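Home Care Board > Furniture and Upholstery
Thread: Conditioner on an older leather sofa, yes or no?

oluf_h
Posted 18 June 2021
Hello all. I have a leather sofa from Overgaard, bought second hand when we moved to Jistenville. The seller said it is 11 years old. The seats are still soft, but the arms feel dry under the hand. My neighbor says I must put conditioner every month. The shop says two times a year is enough. Who is right? Please excuse my English, I try to be exact.
Oluf Hallgrímsson

brasstack
Neither, in my opinion. Most sofas sold today have a pigmented finish, and conditioner mostly sits on top of it. Wipe with a damp cloth, dry with another, done.

Mirela77
I disagree with brasstack. Mine is pigmented too and the arms cracked after 6 years of only damp cloth. Hand oils do the damage there. I clean first, then a thin coat of cream in February and again at the end of summer.

brasstack
Cracked from the radiator, I would bet. How close was it?

Mirela77
Not close. Other side of the room.

oluf_h
Thank you both. I did the water drop test under the seat cushion. The drop stayed on top, so I think it is a finished leather and not aniline. Is this test reliable?

cadance_road
Reliable enough for a start, but do it on the arm as well. The finish wears there first, and the arm can drink water when the hidden parts do not. And please no vinegar, no baby wipes, no olive oil. I worked at the Atcombe repair shop and we saw the results of all three.

brasstack
On the olive oil we agree.

oluf_h
I repeated the test on the arm. After a few minutes there was a darker spot, which dried away later. So the arm is more worn than the seat -- this explains the different feeling.
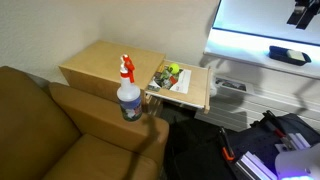 My plan is now to clean only the arms with a mild soap, wait one day, and put a very thin layer of cream. The seats I will leave alone, as brasstack says. I will write again when I have a result.

Mirela77
Good plan. Test the cream on the back first, low down, and buff it well.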